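# Chapter 3: When the Arm Does What You Told It

I want to start with a fault of my own, as it cost me most of an August and I still wince a bit when I think of it. We were building tidy-up tasks for a home helper arm, all in simulation, and the job was dull in the best way: reach over the sofa, pick something up, put it somewhere sensible. I'd run it 591 times overnight and came in at half past eight expecting a nice clean log to show Teodor Witkowska, who ran our group at Stustetti.

The log was clean, all right! Not one error in it. But 78 of those runs had ended with the fingers pushed well into the seat cushion, and the program had marked every one of them as a success. On a real arm in a real front room that's a torn cover at the very least, and if somebody's hand had been resting there (people do sit on sofas, after all) it would have been much worse.

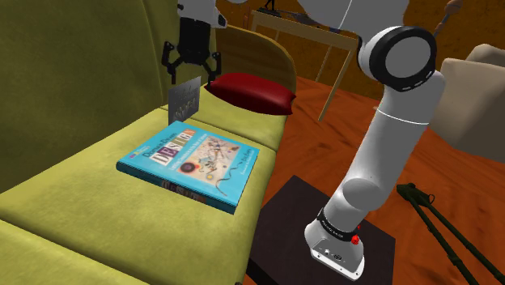

*Figure 3.1 The simulated sofa task, with the open gripper over the small grey card and the book lying flat on the seat.*

So what went wrong? I'd given the arm a height for the seat and told it to stop just above. Fine for a shelf. But Kurek, the planner we used back then, took my number as the height of the floor under the cushion, and my own checking script only asked whether the fingers had closed on something. Cushion counts as something. Two small mistakes, and each one hid the other — I could have stared at either file for a week and found nothing odd.

Teodor's first question was a good one, and I've stolen it for every course I've taught: "What would this log look like if it had gone badly?" I had no answer. It would have looked exactly the same.

We fixed it with a force limit and a second check that didn't share any code with the first. That took roughly an afternoon. Working out which of the older Sukum results we could still trust took the rest of the month, and a few of them had to go in the bin.

In this chapter we'll take the same fault apart slowly. Section 3.1 deals with heights and where they're measured from. Section 3.2 is on contact limits, and you'll want the Flekby practice files open for that one. Before you go on, write down three ways your own arm could fail without saying so, and keep the list — we'll come back to it in 3.2.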